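4. Fitting and adjusting the detachable lining

The Jellinholm wrap coat is supplied with a detachable quilted lining. The coat can be worn with or without it. Fit the lining before the first wear and check the sleeve length again once it is in place.

4.1 Fitting the lining

1. Undo the belt and open the coat fully. Lay it face down, then turn it over so that the inside of the back panel faces up.
2. Find the loop at the centre of the neck facing. Fasten it to the button on the lining collar.
3. Join the left zip at the hem and close it up to the neck. Repeat on the right.
4. Push each lining sleeve down inside the coat sleeve. Do not twist it.
5. Fasten the two press studs at each cuff.

Note: The left and right zips are not interchangeable. The left zip pull carries a small notch.

Caution: Do not force a zip that has caught the quilting. Run it back 2 cm, free the fabric by hand and close it again.

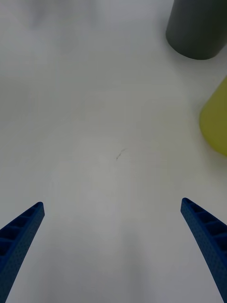

Can the lining be worn on its own as a jacket?
It is not made for outdoor wear. The zip tapes are left open at the front and the seams at the shoulder are not bound, so it will wear quickly under a bag strap.

4.2 Adjusting the sleeve length

The sleeves are cut long and may be turned up once. With the lining fitted, the cuff should reach the wrist bone when the arm hangs straight.

1. Put the coat on and fasten the belt.
2. Turn the cuff up to the stitched guide line – no further, or the press studs will show.
3. Secure the fold with the inner tab.

For a permanent alteration, take the coat to a tailor with the lining removed. The Prolent hem tape inside the cuff may be unpicked and used again.

4.3 Care

Remove the lining before cleaning. The outer coat is dry clean only. The lining may be washed by hand in cool water and dried flat.

Caution: Do not tumble dry the lining. The filling will gather in the lower channels and cannot be evened out.

Weight of lining, all sizes: 350 g
Spare press studs: in the inside pocket, in a paper sleeve

Replacement linings are ordered by coat size. See section 9.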